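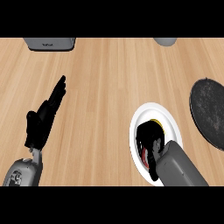
Two-Arm Tabletop Cell: Setup and Upkeep

Skurketti > Cells > Simulated > Tabletop

Right hand on the plate, fingers curled, with a yellow item and a red one partly covered. Left hand open, away from the plate.

This page covers the simulated kitchen cell kept under the project name Lollmont. Renders are from the cell itself. The setup notes go with them and replace the ones dated February. Scene files are maintained by Paraschiva Nedelcu, hand models and joint limits by Darcy Caron. Last revised August 21, 2024.

Base configuration

The physics step runs at 100 Hz. Both arms load from the same description file, mirrored, and differ only in the base transform. If one arm is edited, regenerate the other. Hand edits to the mirrored file have caused wrist offsets twice and are slow to find, as the arm still moves normally until the hand is near a surface.

The tabletop is a single collision box with a texture on top. The planks are visual only. Do not add a second box to correct object height. Correct the object origin.

Hands

Finger joints are driven by position targets with a force cap. The cap is set per hand in the Darnidia config. When a grip shakes, lower the stiffness first and leave the cap alone. Raising the cap hides the shaking on large objects and pushes small ones through the plate.

The idle hand is parked open with fingers extended. Its park pose is stored with the arm and is checked on load against the bounds of every object on the table.

Plate contact

The plate took the most work. The original collision shape was a flat disk, so anything placed near the rim sat too low and jumped when the hand moved off. The current mesh has 2,173 triangles, most of them in the rim and the inner curve of the well. The lemon uses a separate convex hull. The can is a cylinder primitive and should stay one.

Check contact with the can held at an angle across the rim. Upright placement near the center of the plate passes even with bad rim settings.

Can in the right hand, upper end at the lower right rim. Lemon on the plate, left hand open and clear of all objects.

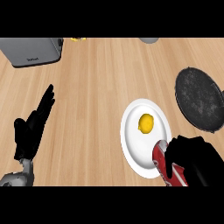 Rim friction is read from the plate entry, not from the can. Changing it on the can has no effect in this build, and the loader gives no warning.

Reset and logging

Run 50 resets after any change to the scene file. Compare the resting position of each object with the stored values before accepting the change. The pan is fixed to the table for this test and is released afterward.

The contact log is capped at 3,910 lines per run and overwrites from the top. Copy it out before restarting if a fault is being traced. Penetration entries between fingertip and plate are normal on the first step after loading. Any later entry should be reported to Caron with the scene file attached.

Open items: toaster lever collision shape, pan handle origin.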